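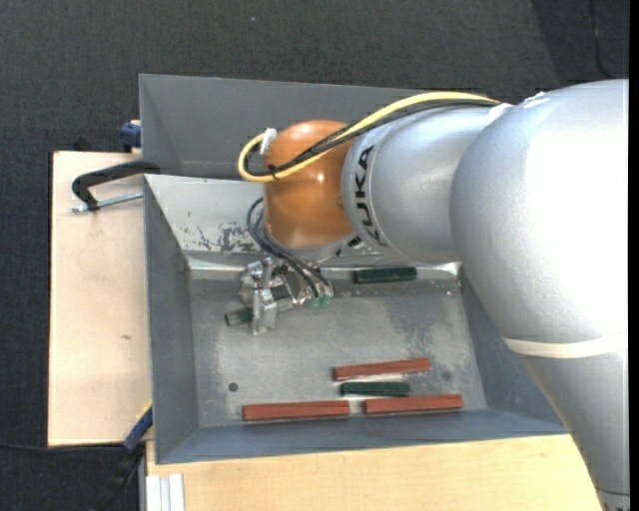
Where can I get my old doona turned into something I'll use again? Bring it to the Hidlow Mending Room from September, when we open the doors on our new bedding bench, and we'll help you cut it down, restuff it or patch it up for the cost of the thread.

I'm Ludivine Besnard and I run the Mending Room, which has been going for 4 years in the old bakery on Shen Street. I was told a press release should be written as if somebody else wrote it. I had a go at that and it sounded like a bank, so you're getting me.

The news is that we're doing bedding now! Doonas, quilts, pillows, the lot. Up to this winter we only took clothes and the odd set of curtains, and every single week someone would turn up with a doona over their shoulder and I'd have to send them home again. I hated that. A doona is a miserable thing to throw out (it won't fit in the bin, for a start) and most of the ones I see have a perfectly good middle and one sad corner where the dog has been.

Last year 967 people came through to fix something, and I wrote every one of them down in the big green book by the kettle. I asked them what else they'd bring if they could. Bedding won by a mile. Second was shoes, and I'm sorry, I don't know the first thing about shoes.

So we put in for a community grant and got $3,000, and it's gone on a long cutting table, a walking-foot machine that'll go through wadding without sulking, and a proper extractor for the feathers. The extractor was the big one. Anyone who has opened a down pillow indoors will understand, and my neighbour at the fruit shop has been very gracious about the trial run.

Liên Dương is going to lead the bedding bench. She made quilts for a living for years before she moved to Hidlow, and she's got a way of closing up a seam that I've now watched a dozen times and still can't do.

"People think they've got to be good at sewing before they come in," Liên told me when I asked her for something to put in here. "I'd like them to come in bad at it. Bring the doona, bring your glasses, and we'll start with a straight line."

Her first project is what we're calling the Ester, a lap quilt made out of one single doona and whatever shirts you've got lying around. There's a smaller one, the Zinovia, for cots and prams. Patterns are free and you can take them home and colour in your plan first if you like that sort of thing. I do.

A few practical bits. Please wash your bedding before you bring it, and dry it right through. We can't take electric blankets or anything with foam in it. Kids are welcome at the sewing tables but have to stay out of the feather corner. Bedding sessions start at 10 am and we pack up when the last person's finished their seam, or at 2 pm, whichever I notice first.

If you're from the paper or the radio and want to come and have a look, please do, any session is fine. Ask for me or Liên at the front counter, and wear something you don't mind getting fluff on.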